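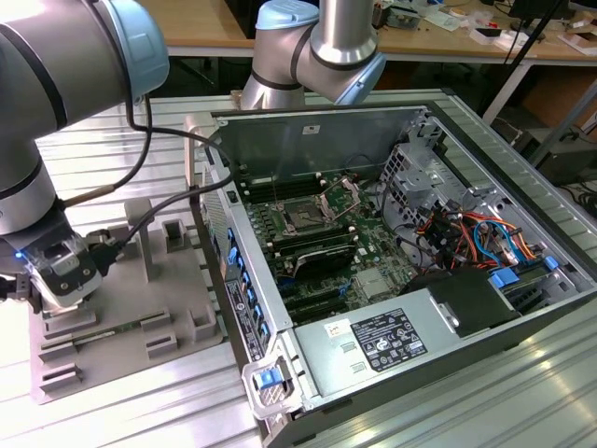 トレイの上の左アームと、横に寝かせたケース。CPU ソケットの金具は開けてある。

件名:CPU の搬送中に「部品なし」エラー 2379 で止まり、復旧の時にグリッパーが開く
状態:対応済み(観察を続ける)
報告者:Eun-ji Koo(Lovmont 組立セル担当)
対応者:Ankica Pavlović(Juvamdale 技術サポート)
登録日:2019年6月20日
シェア 5 コメント 3

日本語は母語ではありませんので、読みにくい文があれば教えてください。国内のお客様も同じ制御ソフトを使っていると聞きましたので、このチケットは日本語で書きます。

起きたこと

Lovmont のセルは、デスクトップ PC のケースを横にして置き、左アームがトレイから CPU を取って、マザーボードのソケットまで運ぶ作業をします。奥のアームはこの間、待機位置にいます。制御ソフトは Awan、左アームのグリッパーは Sotum の平行タイプです。

木曜の午前、左アームが CPU を持ち上げてケースの方へ手首を回した時に、Awan が 2379 を出して止まりました。2379 の意味は「把持した部品が検出できない」です。しかし CPU は指の間に残っていました。落ちていませんし、傾いてもいませんでした。

私が画面の「復旧」を押しますと、グリッパーが最初に開きました。その時アームはまだトレイとケースの間にありましたから、CPU はテーブルの上に落ちました。高さが低かったので、CPU に見える傷はありません。ただし、検査が終わるまで使用しないことにして、別の箱に入れました。

同じことがソケットの真上で起きれば、開いているソケットの中に CPU の角が落ちます。ソケットの接点は曲がりやすいですから、マザーボードも一緒にだめになる可能性があります。もっと心配なことは、人が様子を見るために手を近づけて、その時に別の人が復旧を押す場合です。私はこの点を、部品の損害より重いと考えて、優先度を「高」にしました。

最初に疑ったこと(違っていたもの)

把持力。設定が弱くて CPU が滑ったのではないかと考えました。力を少し上げて、同じ動作をしました。結果は同じで、2379 が出ました。CPU に余計な力をかけたくないので、設定は元に戻しました。

指の幅の基準値。指先のパッドを先月に交換しましたので、閉じた時の幅が登録の値とずれているかもしれないと思いました。CPU を持たせて、幅の値を記録しました。トレイの真上で止まっている時は、値は安定していて、登録の範囲に入っています。

トレイの受け。CPU の受けが浅くて、斜めに持っている可能性も見ました。受けの底をブラシで掃除して、CPU を入れ直して、まっすぐ上に持ち上げる動作だけを繰り返しました。この動作だけでは一度もエラーになりません。

ここまでで、把持そのものには問題がないらしいと分かりました。エラーは必ず、持ち上げた後、手首を回し始めてから出ます。 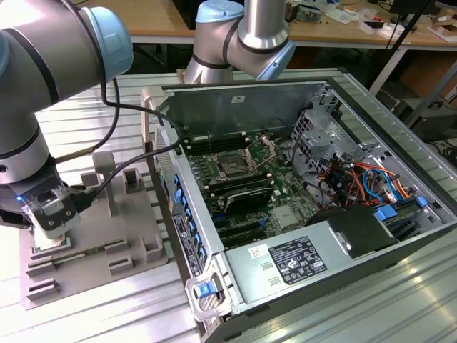
そこで Ankica さんに相談しまして、把持の値だけではなく、値が届く時刻も記録することにしました。Awan の記録画面で「通信の間隔」という項目にチェックを入れると、グリッパーからの返事がいつ来たかが残ります。初期設定ではこの項目は切れていますので、私は今まで見たことがありませんでした。

記録を見ますと、手首が回る間、返事が止まっています。止まる時間は約1000ミリ秒です。Awan はこの長さの間に返事がないと、最後の値を捨てて、把持の状態を「なし」に変えます。つまり 2379 は部品を落としたという意味とは限りません。通信が途切れた時にも、同じ番号が出ます。私は番号の説明文をそのまま信じてしまって、半日を使いました。

原因

電源を切ってから、アームを手で動かして確認しました。グリッパーの通信ケーブルは、アームの上の方で結束バンドで固定してあります。手首をケースの方へ回すと余りが足りなくなって、グリッパー側のコネクターが斜めに引かれます。コネクターは抜けません。そのため、外から見ただけでは異常が分かりません。引かれている間だけ接触が悪くなります。

パッドを交換した時にケーブルを一度外して、付け直しました。おそらくその時にバンドの位置が前より上になりました。作業の記録には「ケーブル復元」とだけ書いてあって、位置は書いてありません。書いたのは私です。

対応

一、バンドを切って、手首を最後まで回した姿勢で余りが残る位置に、固定をやり直しました。余りが多すぎるとケースの縁に引っかかりますから、ケースを置いた状態でゆっくり一周の動作をさせて、当たらないことを見ました。

二、グリッパー側のコネクターを新しいケーブルのものに替えました。古いケーブルは導通を測ると正常ですが、曲げると値が揺れます。札を付けて、使わない棚に置きました。

三、復旧の手順を変えました。Awan の復旧スクリプトは、初期設定では「開く→上に逃げる→原点に戻る」の順です。これを「保持したまま停止→人が確認→トレイの上に移動→開く」に変えました。変更は Ankica さんが作って、私が低速で試しました。わざと通信を切って 2379 を出した時も、指は閉じたままでした。

四、復旧を押す前に、セルの中に手や工具がないことを押す人が声に出して言う、という決まりを紙に書いて画面の横に貼りました。簡単な方法ですが、今日から始めています。

確認の結果

夕方まで、CPU の搬送を普通の速度で続けました。2379 は出ていません。返事の間隔も手首の回転中に伸びなくなりました。メモリーの搬送は手首の角度が違いますので、この日はまだ試していません。試すまでは、メモリーの工程は低速のみとします。

残っていること

2379 が二つの原因で同じ番号になる件は、Awan の開発の方へ Ankica さんから要望を出してもらいました。番号が分かれるまでは、2379 が出たら最初に通信の間隔を見る、という順番でお願いします。落ちた CPU の検査は、結果が出たらここに追記します。

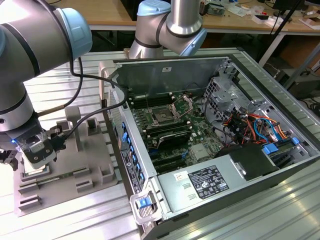
通信が途切れた時、奥のアームも一緒に止まりますか。

左アームのエラーだけでは止まりません。奥のアームはそのまま待機位置にいて、次の命令が来れば動きます。二台を同時に止めたい時は、非常停止を押してください。2379 が出た時に奥のアームへの命令も止める設定は Awan の「連動」の画面にありますが、初期設定では入っていません。Lovmont のセルでは今回入れました。入れた後は、復旧の時に両方のアームの確認が必要になりますので、少し時間がかかります。

追記(Ankica Pavlović)

Eun-ji さんの記録を読んで、漢字を二か所だけ直しました。技術の内容は変えていません。復旧スクリプトを自分のセルに入れたい方は、先に「トレイの上」の座標を自分のセルで登録してください。登録がないまま動かすと、スクリプトは保持したまま停止のところで終わります。危険ではありませんが、故障と間違えやすいです。登録した後の最初の一回は、必ず部品なしで、低速で動かしてください。

コメント(3)

modori_kawa
うちも 2379 が週に何度か出ていて、ずっと指のパッドを疑っていました。通信の間隔を見たら同じように途切れています。ケーブルの固定位置は、写真か印で残しておくといいですね。

佐伯
復旧でいきなり開くのは怖いです。安全側なら保持が初期設定であるべきだと思うのですが、指を挟んだ時のことを考えて開く設定なんでしょうか?

Ankica Pavlović
佐伯さん、初期設定の理由はそのとおりだと聞いています。挟まれた時は、復旧ではなく非常停止を押して、グリッパーの手動解放を使ってください。手動解放の場所はセルによって違いますから、作業の前に全員で見ておくことをお勧めします。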